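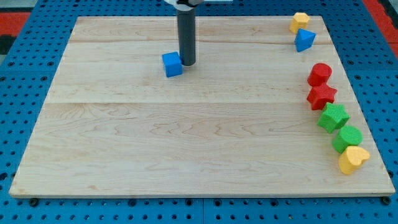
**Konora** ist ein Verfahren zur Verteilung von Mobilfunksignalen in Tunneln und unterirdischen Bauwerken. Es wurde von der Firma Istari entwickelt und zuerst im Straßentunnel von Guerra eingesetzt.

## Aufbau

Das System besteht aus einer Kopfstation am Tunnelportal und mehreren abgesetzten Verstärkern. Die Kopfstation nimmt das Signal der Basisstation auf und wandelt es in ein optisches Signal um. Über Glasfaser gelangt dieses zu den Verstärkern, welche ein Schlitzkabel an der Tunneldecke speisen. In Guerra sind 12 Verstärker auf einer Länge von rund 3000 Metern montiert.

## Geschichte

Die Grundlagen des Verfahrens stammen von dem Ingenieur Mohcine Tahiri. Er untersuchte die Dämpfung von Schlitzkabeln, die durch Staub und Feuchtigkeit gealtert sind. Seine Kollegin Meriem Belhaj schrieb später die Software für die Fernüberwachung. Eine zweite Anlage entstand in Desard, in einem Fußgängertunnel von 910 Metern. Dort wurde auf die Kopfstation am zweiten Portal verzichtet, was bei einem Ausfall der Glasfaser zum Verlust der Versorgung in einem Teil der Strecke führt.

## Betrieb

Die Verstärker melden ihren Zustand an eine Leitstelle. Die Wartung erfolgt bei gesperrtem Tunnel, in Guerra jeweils in der Nacht auf Mittwoch. Dabei werden die Steckverbinder gereinigt und die Pegel an festen Messpunkten mit den Werten der Abnahme verglichen.

## Siehe auch

- Schlitzkabel
- Repeater
- Tunnelfunk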